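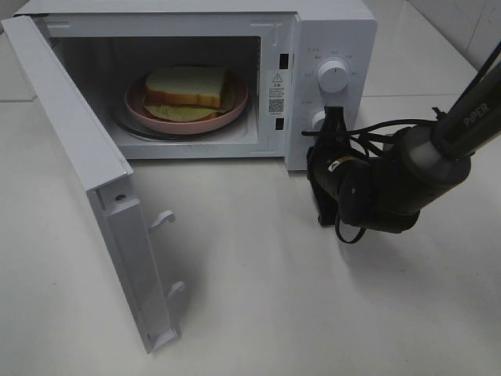

Heating a sandwich in a microwave with only two knobs

Kelcombe Neighbours Help Board > Kitchen and appliances
Viewed 2773 times, 3 replies

Hoda
Good evening to all. I moved to a furnished flat in Kelcombe in December and the microwave is the simple kind, white, two round knobs and no numbers display. At work I take a cheese sandwich in white bread and at home I like to eat the same thing warm. My problem is that the bread becomes soft like a sponge in the middle and hard on the crust, and the cheese runs out on the plate. I put it on an ordinary plate on the glass turntable and I turn the lower knob to somewhere near two minutes. Is it too much? Also the label inside the door opening is in Chinese and I cannot read it. Do I need to know what it says?

Khanyisile Ntuli
Two minutes is far too much for one sandwich. Please try 26 seconds or so, on a middle power. I know you cannot set 26 on a knob! What I do is turn the knob well past the first mark, then bring it back, and count by myself or look at the phone. Then open the door and touch the bread. If the cheese is still cold, give it ten seconds more.

Put a sheet of kitchen paper between the bread and the plate. It takes the steam, and the bottom slice stays much better. If you have lettuce inside, take it out before and put it back after. Warm lettuce is not nice for anybody.

For the label, you can use the camera translator on your telephone. Mine translated such a label quite well, only one line was strange.

Molefe
just toast it

Octavio Zúñiga
I agree with Khanyisile about the time. I would add that you should check which knob is which, as on some models the upper one is power and the lower one is minutes, but I have also used one where it was the contrary. Please look at the small marks printed around them.

And do not put a plate with a gold or silver border. I did this once in my old flat in Sallen and there were sparks, and I had to explain it to the landlady.

Hoda
Thank you, I tried with the kitchen paper and less time, and it is better. The crust is still a little hard but I can eat it.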